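Batau Boards > Food and Drink > Drinks, cold

Thread: Orange drink with a pale layer on top, is it normal?

ladi_igwe
I am new in this part of the board, so excuse me if the question was asked before. I buy bottled drinks for the break room at work. It is a small office and people put coins in a jar. Last month I found an import shop near the Edet bus stop and I started to bring Chinese drinks from there, because everybody was tired of the same cola.

One of them is an orange color drink in a clear bottle. After it stands in the cupboard, there is a different layer at the top, much paler than the rest. Two colleagues refuse to drink it. They say it went bad. I don't think so, but I can't read the label, and I don't want to make anybody sick.

My questions: is a layer like this normal, and should I shake the bottle before I put it out?

marrowfat
What is in it? Without knowing the ingredients we are only guessing. If it has juice or pulp then separation is normal. If it is tea with milk, also normal, but then you have to be more careful with the date.

tolvaj88
Juice drinks separate. I grew up with bottles where half of it was like water and the other half like mud, and my mother only turned them over a few times. Nobody died.

marrowfat
"Nobody died" is not a storage guide :)

Ladi, can you find the date? It is often printed near the neck or on the cap. Be careful with the order, because many Chinese products write year, month, day. And it can be the production date. Then you need to look for the shelf life somewhere else on the label, written in months or days.

ladi_igwe
Thank you both. I looked at the shoulder of one bottle with my phone light. There is a row of small digits, and I think it starts with the year. It would be the production date if marrowfat is right, because it is from before I bought it. I didn't find the shelf life yet. The letters on the back are very small and my phone translator gave me "please the mouth of the cold is better," so I understand it should be served cold.

pennywort_jo
That translator sentence is lovely. I want it on a T-shirt.

For the layer, I would worry about these: the cap bulges or the bottle feels hard like a football, it hisses when you open it and it is not a fizzy drink, it smells like yeast, there are strings or fluffy pieces in it. Only a color difference between top and bottom would not bother me.

Ranance
I disagree a little with this. I worked four years in a kitchen and our rule was simple, if you can't read the label you don't serve it to other people. At home you can do what you like. In an office there may be someone with an allergy. Milk is the big one, and a pale layer makes me think of milk first.

tolvaj88
Milk would not stay so nicely in one layer on the top of an orange drink. It would make the whole bottle cloudy.

Ranance
It depends on the drink. Cream rises. You can't know that from here and I also can't, so this is exactly my point.

ladi_igwe
Ranance, I agree with you about the allergy. I didn't think about it and I should have. I took the bottles off the shelf and put them in the lower cupboard until I know what is inside. One colleague can't have nuts, so it is a serious thing for us.

I will go to the shop again and ask the lady at the counter. She speaks English better than I do.

Dadwood
Ask her also how they store it. I bought a case of lemon tea from a shop where the stock was in the window, in full sun, and every bottle tasted like warm plastic. It was inside the date, too. Light and heat do more damage than people think.

And shaking: yes for still drinks, no for fizzy ones. Turn it slowly upside down and back instead of shaking hard, then you get less foam and it pours better.

marrowfat
Agree with Dadwood on the turning. But look at it first, before you turn it. After mixing you can't see if there was something strange in it.

ladi_igwe
I was at the shop at lunch time. She said this one is a fruit drink, there is no milk and no nuts in it, and children like it very much. She keeps it in the back room, away from the window. She said all of them get this light part on the top when they stand, and she showed me the others on her shelf and they were the same. She also wrote the ingredients in English on a piece of paper for me, and I taped it inside the cupboard door. The shelf life is twelve months and we are well inside it.

One more question, please. In our break room the bottles stand directly under the ceiling light, and it is on all day. Is it a problem, or does only the sun matter?

pennywort_jo
What a nice lady, give her all your business!

Office light is weak compared with the sun. For a week or two I would not care. For months I would keep them in the cupboard.

Ranance
Good, the paper on the door is the right solution. I take back my milk theory, but I don't take back the rule.

About the light I am more strict than pennywort. Clear bottles don't protect anything and the color of orange drinks can fade. Put out what people drink in one day and keep the rest in the dark.

tolvaj88
Can we see it? We have been discussing one bottle since yesterday and only Ladi knows how it looks.

ladi_igwe
Of course, sorry, I should have done it in the first message. It is the one with the yellow label and the white cap. 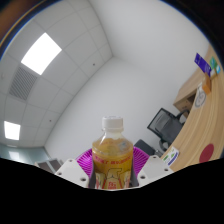 I follow the advice of Ranance now and put out only a few bottles in the morning. The rest stay in the cupboard, and when someone takes the last one they can bring more. I also made a small note for the fridge: "Look, turn slowly, then open." My manager asked if this is a yoga exercise.

pennywort_jo
Oh, the cartoon figures! No wonder children like it. And I must say the pale part is thinner than I imagined from your first post, I was expecting a third of the bottle.

tolvaj88
Same. I would drink this without thinking. The pink plate is good too, we had ones with ribs on the rim like this for birthdays.

marrowfat
The layer looks harmless to me, but a photo can't tell you that, so the smell test is still the last word. I can't read the red characters in the picture, they are too small. If somebody here reads Chinese, maybe Ladi can post a close one of the label, with the bottle lying flat so the light doesn't reflect.

Dadwood
Also good for checking the lady's list against the printed one. I trust her, but people forget things when they translate at the counter with a line behind you.

ladi_igwe
Good idea, I will do it tomorrow morning before the others come. Marrowfat, I did the smell test too. It smells sweet, a bit like canned peach, and nothing sour. I drank a small glass, cold. For me it has too much sugar, but one of the two colleagues who refused it has now finished a whole bottle and asked me the price.

Ranance
And the other one?

ladi_igwe
She brings her own water.

marrowfat
Post the label when you have it. I will move the thread to Imports after that, so people can find it with the other label questions.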